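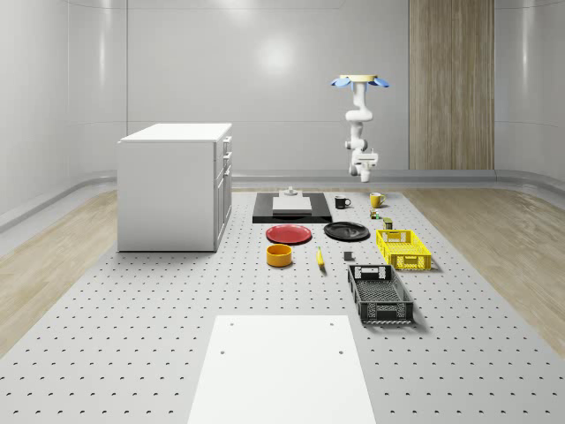
Arm mounted overhead, gripper pointing down

Gamness Family Water Kit

The Gamness kit is made for families who had to leave their home after a flood, an earthquake or an eruption. It gives them a clean way to carry, treat and keep drinking water in the first weeks, when the pipes are broken or the wells are dirty.

One kit is for one household. Inside you will find:

2 folding water carriers with screw cap
1 storage bucket with lid and tap
Water treatment tablets, 398 pieces
Soap, measuring cup and cloth filter
Instruction sheet with drawings

The tablets must stay dry. Please do not open the inner bag before the day of distribution.

Kits are sent on pallets from our store in Driltendale. We keep 800 kits ready at all times, and after the floods in March we sent out 675 of them to two districts. Relief organisations can reserve a part of the stock in advance - please write to us early, as the papers for customs take longer than the packing.
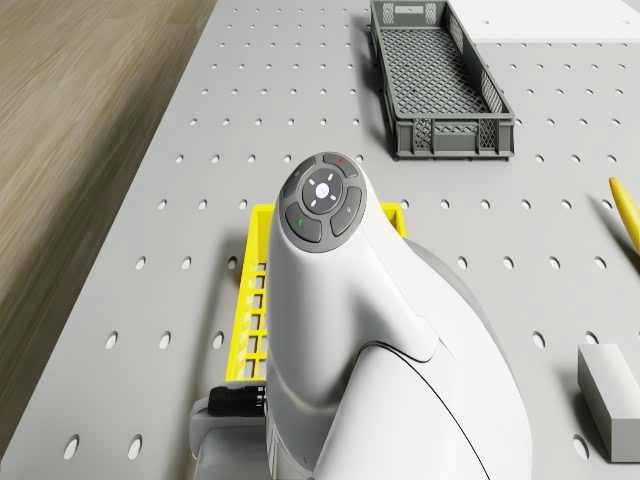
White arm at the perforated tabletop

Spare parts

Taps, lids and caps can be ordered separately. The Dindo tap fits also the older bucket. The Yeon cloth filter is sold in packs and can be washed many times with soap and cold water.

Orders and questions

For orders: Margit Pap, relief supplies desk
For training of field teams: Géza Juhász

Prices are given on request and do not include transport. Page updated June 10, 2025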